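30/09/2023

**1/** Right. Chiyo Nagano has talked me into trying the bed method and I have doubts already, so I'm putting them in a thread where she can see them.

**2/** The bed method, if you've been spared it: you make the bed properly first, and then the made bed is your folding table. Everything clean gets tipped on top. You can't go to sleep until it's folded. That's the whole idea. People have paid for courses on this.

**3/** Blue on blue on blue in our house, before anyone starts.

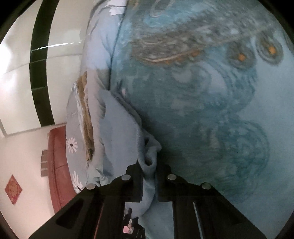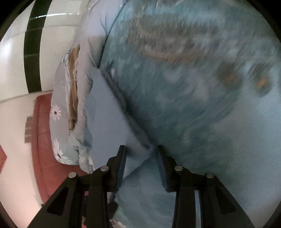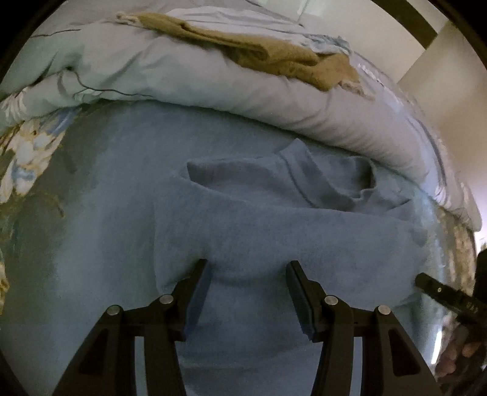

**4/** My first objection is the making of the bed. I'm told to "lift and settle" the duvet. I have lifted. It settled exactly where it was before, with all the filling down one end. What's supposed to happen in the settling bit? Chiyo says you feel it. I didn't feel it.

**5/** Second objection. A bed is a terrible table. It's soft. You press a crease into a T-shirt and the shirt sinks into the duvet and the crease goes off somewhere of its own accord. I fold on the kitchen worktop and have done for years, and the only drawback is crumbs.

**6/** Someone's asked about the Tadadden folding board. Yes, I had one. It's a hinged bit of plastic that makes every shirt the same size, which sounds marvellous until you own shirts that aren't the same size. It went to the charity shop in December and I haven't missed it.

**7/** Rin Ishida replies (I'm copying it out as her account's locked): "You're folding too small. Halves, then halves again, then stop. Drawers aren't a filing cabinet." I agree with every word of this and I'd like it noted that I said it first, at her house, to her face.

**8/** The upright folding business, though. You make a little parcel and stand it on its end with all the other little parcels. Fine on the first day. Then you take one out of the middle and the ones behind it lie down like they've had bad news. I gave it 20 days. By the end I was rummaging, same as ever, only through parcels.

**9/** Back to bedding. Can we talk about fabric softener? I've stopped using it. The Grullari one was supposed to make everything "fall flat from the line". It fell the way washing falls. Smelled nice, I'll give it that.

**10/** And ironing pillowcases. My mother did it. Chiyo does it. I have asked both of them why and got the same look. You put your head on it, it's creased by midnight. I smooth mine with my hand and consider the matter closed.

**11/** Several of you want to know what to do with things that have a collar or a big neck. The bed method says lay it face down, sides in, bottom up, turn it over. My experience is that the neck goes its own way whatever you do to the rest. If it's a garment I care about, it gets a hanger. If it isn't, it gets rolled.

**12/** "Rolling ruins the shoulders." Does it? I've read that in plenty of places and never seen a ruined shoulder. Happy to be shown one.

**13/** Somebody has now sent me a link to an Aoki linen chest priced at 770. For keeping sheets in! I keep mine inside one of their own pillowcases, a set to each, which costs nothing and means I can find the matching one in the dark. This is the only laundry tip I've picked up from the internet that I still do, so fair's fair.

**14/** Flidar do an app as well, it seems. It reminds you to change the bed. The bed reminds me to change the bed.

**15/** Where I've got to with Chiyo's method, as she's messaging me privately to ask. I like that the bed gets made early. I like standing up to fold - my knees prefer it to the floor. I don't like the soft surface, and I'm not convinced about "you can't go to sleep until it's done". I could go to sleep under it quite easily. I could push it all onto the chair. I have a chair for this, like everyone else.

**16/** She says the chair has to go. The chair is staying.

**17/** So I'm giving it 2 weeks, shirts and bedding only, socks excluded because I don't fold socks and won't be starting. If the drawers look any better I'll say so on here. Rin has already bet against me in the replies, and I can't say I blame her.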